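The Fluvero Plan

I joined the Sunday fitness group in Ollstead because my sister Tiêu said I'd gone a funny colour. She meant it kindly, I think. She'd signed us both up to the Fluvero plan, five weeks of stretching and porridge, and she'd already paid, so there I was at the leisure centre in a pair of shorts I last wore to paint a fence.

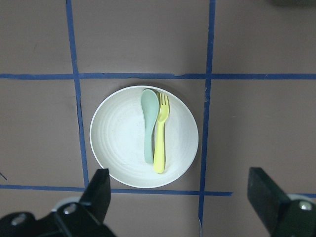

Lộc Nghiêm

The woman in charge was called Skallska. I never found out if that was her first name or her last, and by the second week it was too late to ask. She had a whistle, a stopwatch and calves like bowling pins, and she made us all keep a journal. Mine began, "Knees bad. Had toast."

"What sort of toast?" she said, reading it over my shoulder.

"White," I said, and she blew the whistle – indoors, right by my ear!

Tiêu took to it straight away, of course. She was up at six doing lunges along the landing, and I'd lie there listening to the floorboards and feeling guilty (but warm). I did try. I swapped my crisps for carrots, I walked to work the long way past the canal, and I got quite fond of a heron that stood by the lock looking as fed up as I was. He went in the journal too. Skallska wrote "Good posture" next to him in green pen.
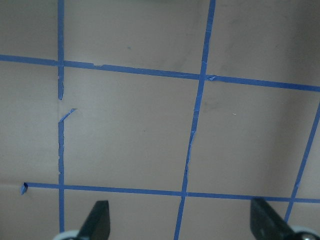

By August we were meant to be running, properly running, twice round the park without a stop. I'd managed once round and a sit down. On the last morning it was drizzling and half the group hadn't turned up, and Tiêu shot off with the fast lot and left me at the back with a man in a cagoule who breathed like a kettle. We didn't talk. We just plodded past the bandstand and the bins, and then past the bandstand again, and I remember thinking the bins had come round quicker than usual.

There were 300 metres left when my lace came undone. I looked at it flapping and thought, well, that's my excuse, I'll stop and see to it and nobody could blame me. Then I heard the whistle. Skallska was standing at the gate with her hood up, holding my journal in a sandwich bag to keep the rain off.

"Tie it after!" she shouted.

So I did. I came in last, behind the cagoule, with one shoe half off and a stitch like a carving knife, and Tiêu hugged me so hard I nearly brought my porridge back up. Skallska handed me the green pen.

"Go on, then," she said.

I sat down on the wet wall and wrote, "Knees bad. Twice round." Then I asked Tiêu if the café was open.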